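**Shoes off, and somewhere to put them**

*Lilness House residents' newsletter, November 2022*

The indoor-shoes rule has been with us since April, and I'll admit I voted against it. The new stair carpet was the argument, and the carpet does look better for it, so I've stopped grumbling in public. What I haven't stopped grumbling about is the furniture that has followed the rule through the front door.

For most of the summer we had the Brutlow tower, a tall thing with a fabric cover and a zip. It was sold to us as holding any sort of footwear. It held children's plimsolls. Anything larger had to be pushed in sideways, and by August the zip had given up. That was £42 we won't see again.

Its replacement is the Verumside rack, light wood on a black metal frame, bought in the Lungu clearance at £133 when the ticket said £216. I am always wary of a ticket price that nobody seems to have paid. It is at least a proper piece of furniture – open shelves, no cover, no zip – and the guest slippers have moved on to it from the cardboard box. 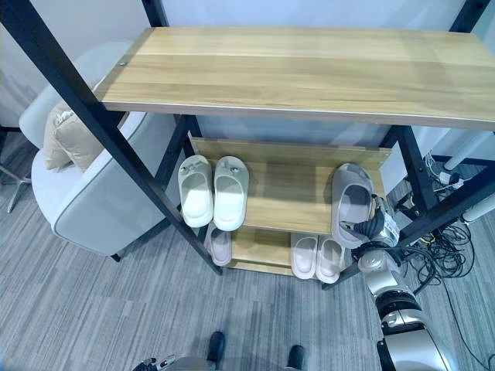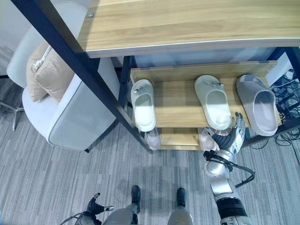

My reservations are as follows. The shelves sit close enough together that slippers on the lowest one are easy to miss if you're standing up, and I've twice heard visitors say we'd run out of pink ones when we hadn't. Pale slippers in a shared hallway also strike me as optimistic. White shows everything, and the grey will simply take longer to look tired.

The raised lip along the back is a sensible idea and I have nothing rude to say about it. The top board is another matter. A flat surface near a front door attracts post, gloves, dog leads and other people's parcels, and within a month I expect we'll be moving 800 takeaway leaflets to find out what colour the wood was. Please keep it clear. If you need somewhere for your keys, there are hooks by the meter cupboard and have been for years.

A question that has come up on the stairs more than once: can wet boots go on the rack?

Please leave them on the rubber tray by the door until they've dried. The wood isn't sealed as far as the leaflet tells us, and water left standing on it will mark. Dry outdoor shoes are fine on the rack if there's room, but guest slippers come first.

We'll look at it again in the spring. If the rack is still upright and the slippers are still in pairs, I'll say so in these pages. The Brutlow tower is in the bin store if anybody wants it for parts.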